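Hand-held grippers for demonstration recording: which safety rules apply when there is no robot in the room?

Posted in Robotics > Standards and good practice
351 views, 2 answers
Tags: risk assessment, teleoperation, hand-held tools, data collection

tevham_lab

We are writing the local rules for a recording area at our Hillcombe site. Operators hold a gripper in each hand and carry out household tasks: opening drawers, moving cups, putting tools away. The grippers carry printed marker cubes so that their position can be tracked. The recordings are later used to train a pair of fixed arms in a different building.

Our safety office has asked which machinery standard we are working to. I have read ISO 10218 and ISO/TS 15066, and both assume a robot that moves under its own power. In our case the only thing moving the gripper is a person. The jaws are worked by a trigger. There is a small electronics pack worn at the waist and a cable from each gripper to the pack.

Specifically:

Do the collaborative robot documents apply to this stage at all, or only once the arms are running?

If they do not, what should the risk assessment be based on?

Is there any accepted practice for session length, floor layout and cable routing? Our draft says 11 metres of clear floor per station, measured along the walls, but I cannot find where that figure came from and would like to remove it.

We have 4 stations, all built from ordinary flat-pack furniture. Sessions start in August, so the assessment has to be signed before then.

Posted Thursday, edited once to correct the document numbers

gantry_and_rail

Short version: 10218 does not apply to the recording stage. Treat it as manual work with hand tools.

ISO 10218 covers industrial robots and their integration into cells. A gripper with no manipulator behind it is not a robot under those definitions. The same goes for the force and pressure limits in 15066, which concern contact between a person and a moving robot. Quoting them in your assessment will only lead somebody to ask for measurements you have no sensible way of taking.

Use your general workplace risk assessment, plus manual handling, plus whatever you already have for portable electrical equipment. That is what we did for the Nakamura cell and it was accepted without comments.

No idea about the 11 metres. Delete it.

old_trumach_hand

Agree with the above on scope, with one correction and a number of additions.

The correction: if the jaws are driven by a motor, even on a trigger, then the gripper is a powered device and you should look at whether it counts as machinery in its own right. If the trigger is linked to the jaws mechanically, it is a hand tool. Your post does not say which. Find out before you sign, and write the answer on the first page of the assessment. Record the maximum closing force in either case.

The rest comes from running similar stations at Trumach. None of it is in a standard. It is house practice and you should adapt it.

Cables. Most of our near misses were trips and snags. Route the gripper cable down to the waist pack and secure the slack so that it does not hang at knee height. Floor cables go behind the furniture or under a cover strip. Check for drawer knobs and handles at hip level, as a loop of cable will find them.

Furniture. Fix every cabinet to the wall or floor. An operator wearing two grippers cannot catch a unit that tips, and the usual cause of tipping is more than one drawer open at once. Fit stops to the drawers. Keep a second drawer from being opened in the same unit unless the task calls for it.

Floor. Mark the working area with tape and keep chairs, stools and bags outside it. Operators watch the jaws and the object, and they step backwards when a drawer comes out. We allow 2 metres behind the operator at full drawer extension. Anyone supervising stands outside the tape while a recording is running.

Clothing. Sleeves above the wrist or close-fitting, no lanyards, long hair tied back. This matters for tracking too: a loose cuff can cover part of a marker.

Markers. Inspect the cubes at the start of each shift for scuffs, lifted edges and dirt. Replace a damaged face as a complete print and repeat the calibration. Do not touch it up with a pen.

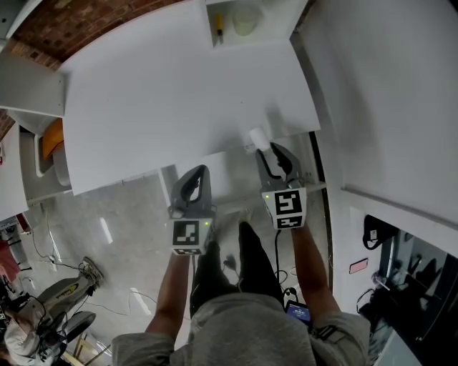 Drawer task with both grippers. Right-hand jaws at the lower edge of the white panel, close to the knob; marker cubes below the gripper bodies.

Posture. Two grippers held out in front of the body load the shoulders and wrists more than people expect. Weigh the tool with its cube and cable and put the figure in the handling assessment. Mix high and low tasks within a session, and let operators put both grippers down between takes. Provide a rest for them at bench height. I would not write a fixed session length into the rules until you have your own discomfort reports to base it on.

Stopping. There is no emergency stop, as there is nothing to stop. Agree a spoken word that ends the take at once, and discard any recording in which it was used unless it has been reviewed.

The handover to the fixed arms is a separate assessment. At that point 10218 does apply, including to the first replay at reduced speed. Keep the two documents apart, with a cross-reference in each.

tevham_lab

Thank you both. The jaws are linked mechanically, so I will enter them as hand tools and record the closing force. The clearance figure has been deleted. I will put the spoken stop and the floor marking into the draft and leave session length open for now.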